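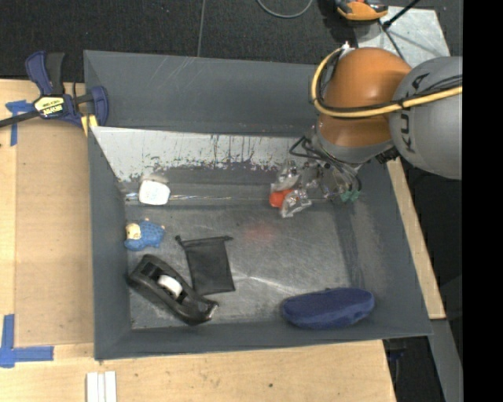
Week 4: Mixed goods, bins and totes

These notes go with the Week 4 lecture and the two-hour practical. Read sections 1 to 3 before you come. Section 4 is for the practical itself.

1. What we mean by mixed goods

A bin holds mixed goods when its contents differ in size, shape, weight and wrapping and have not been sorted into compartments. Returns are the usual source. A soft toy can end up beside something in clear plastic, with a small hard item against the wall. The bin at the top of this handout is a fair case: a small blue toy like a sheep on its side by the left wall, a small white rounded-square object near it, and a crinkled clear package with something orange-red inside.

For this unit we sort goods into four handling classes.

Soft: plush, cloth, loose knitwear. Keeps no fixed shape. Takes little harm from being pressed but picks up dirt easily.
Film-wrapped: anything in a bag or loose clear film. The outline you see belongs to the wrapping, and the item inside may be much smaller.
Rigid small: boxes, tins, blocks and the like, up to the size of a fist.
Rigid large: anything needing two hands. Not used this week.

An item goes in the class of its outer surface. A soft toy in a clear bag is film-wrapped until the bag comes off.

2. The bin itself

Wear matters more than students expect. Paint and coatings go first where goods slide, so look for worn strips on the inside of the walls and scuffing on the floor. In the bin shown, a long whitish strip has worn ragged along its lower edge, and there are pale scratches on the far wall.

Wear has three effects we care about.

(a) Flaking surfaces shed onto soft goods. A bin with loose flakes should be pulled and wiped, then relined or retired.
(b) Rough edges catch film. A torn bag is recorded as damage even when the item inside is fine.
(c) Shiny patches and pale marks make small light-coloured goods harder to spot on a visual check.

Sloping walls steer goods toward the floor, and small items come to rest where slope and floor meet. Check that line last, all the way round, before you call a bin empty.

3. Recording contents

We use the Gritell sheet, one line per item. Fill in the columns in this order: position, class, colour, condition. Position is left, centre or right, then wall or floor. Write what you can see and leave the rest blank. If a package is closed, write "contents not checked" and do not guess from a patch of colour.

The practice set from the Tamiru store has 2,137 lines on it, entered by last year's group. Over 2,000 of them are usable. The others have no position or give two classes for one item. Please don't correct these in the shared copy.

4. Practical

Work in pairs. Each pair gets a Kandby tote and a blank sheet.

Step 1. Inspect the empty tote and note any wear.
Step 2. Tip in the 19 items supplied. Do not arrange them.
Step 3. One partner records everything visible without touching.
Step 4. The other partner takes the items out one at a time, calling the class of each.
Step 5. Compare the two lists and mark any item missed in Step 3.
Step 6. Swap roles and repeat.

Hand in both sheets stapled, with names on each. Questions about marking go to Modupe Oyelaran.

Reading for Week 5: the Arex case notes, sections on lining materials and cleaning intervals. Skip the costing tables, we come back to them in February.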